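01/07/2023

Long one today, so this will be scrappy. Ten of us at the bag bench when I started at Tondico, and as of this week 3 of those spots are going over to the new arms. I didn't lose mine (phew!) but my job is a different job now. I used to open bags all day. Now I watch bags get opened, fix the ones that go sideways, and tick a box on the Weder sheet for every try.

I thought I'd hate it. My thumbs sure don't - zipper pouches were murder on them, and I got through the afternoon without a single band-aid. But it's quiet. We used to gossip over those pouches till break, and now I catch myself muttering at the arms like they're the new hire. The little bear bags are the ones we're on this week.

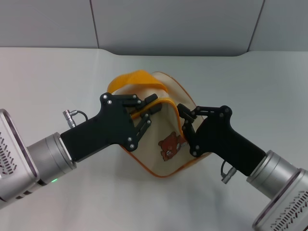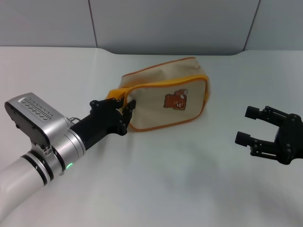
So do they go faster than we did? Slower, so far, and by a lot on anything floppy, but they don't stop for lunch.

The Gramusora order is 1000 pieces and the boss wants it finished in January, so the rest of us are still doing most of it by hand. I asked about the pay grade for watching and got a "we'll see," and I wrote that down too, with the time. Training on the stop button and the reset steps is next, over in the Bárány room. Need to bring a sweater, it's freezing in there.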